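The Year I Bought Somebody Else's Website

I should say up front that I'm not a business person. I taught middle school band for most of my adult life, and the closest I ever came to sales was a cookie dough fundraiser that went sideways. So when I tell you I spent last winter shopping for a ready-made online store, please picture me at the dining table in a bathrobe with a legal pad.

There are a lot of these sites for sale, by the way. You can get a starter store with the theme set up and products loaded in for less than a set of tires, or you can buy one that's been running for years and has real customers who will email you at midnight. I looked at both kinds. I looked at so many that my husband started asking if I was okay.

The one I nearly bought was called Brallby, and it sold picnic gear. Lovely pictures, nice logo, a seller who answered every question in under an hour. Then I asked for the bank deposits to go with the sales chart and he got very quiet. My friend Angelica Dumlao, who has bought and sold a few of these, told me to walk away, and I sulked for a whole weekend before I did.

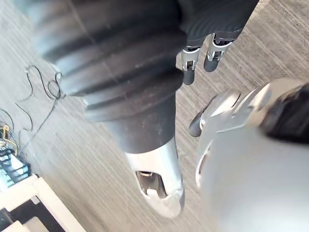 A black ribbed sleeve above a silver-white wrist cuff.

What I ended up with was Tutenon, a little shop for replacement lamp parts. Harps, finials, sockets, that kind of thing. I know! But people break lamps all year long, and the owner, Idrisa Mwakalinga, had kept the cleanest records I'd seen anywhere. He'd run it for 17 months and was tired of it. He wanted to move closer to his daughter. We talked on the phone for ages, mostly about lamps and a bit about trombones, and he threw in 40 days of help after the handover, in writing.

I'd tell anyone to get that part in writing. The domain moved over fine, but the supplier account was still in his name, and so was the newsletter, and the payment processor wanted to see my driver's license (twice). Idrisa walked me through all of it. Without him I'd have been crying into the legal pad by February.
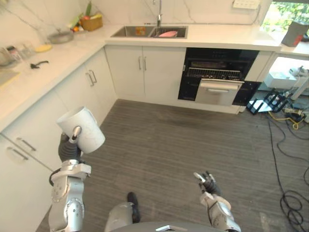
The management question came next. The broker, Wadisska, offers a plan where they run the whole store for you and send a check. I was tempted. Mylene Agbayani over there was very straight with me about what the fee covered and what it didn't, and it didn't cover returns, which in the lamp world is most of the job. I said I'd try it on my own first and call her if I sank.

I haven't called her yet. My first full month brought in about $600 before costs, and I spent a chunk of that on padded mailers because I'd been sending glass in the wrong kind. Some evenings I pack orders with the radio on and feel like a tycoon. Other evenings a man in Ohio wants his money back for a finial he measured wrong, and I write him a nice note and send the refund.

Angelica wants me to pick up a second store in the spring. I've got the legal pad out again, but so far the only thing on it is a grocery list.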